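Larnosari is a brand of automotive lubricants and coolants sold by the parts maker Flamton. The range began with a single motor oil and later took in gear oil and brake fluid. 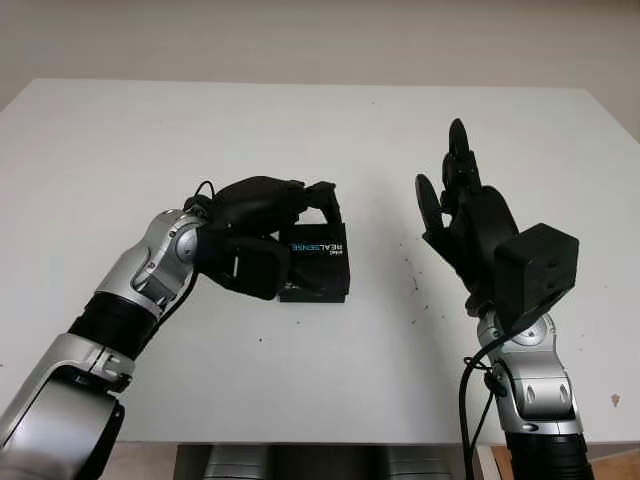
Vol. 3, p. 90

Blending is done at Cluddale, where the oils are also bottled. Workshops can order drums as well as the retail bottles. 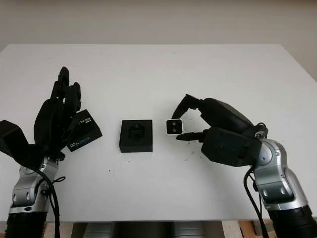

The brand is sold in more than 30 markets, mostly through independent garages. Two of the motor oils are made for diesel engines.

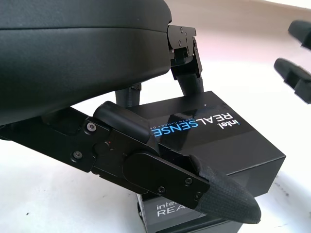
Larnosari grease is sold under the Vitale name and is meant for wheel bearings and chassis joints. It comes in tubes and cartridges. A lighter grade is offered for small mechanisms, where parts turn against each other in little space. Both grades use a lithium thickener.
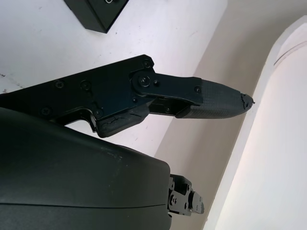 Packaging

Bottles carry a colored cap for each type of fluid. The current label was introduced in August.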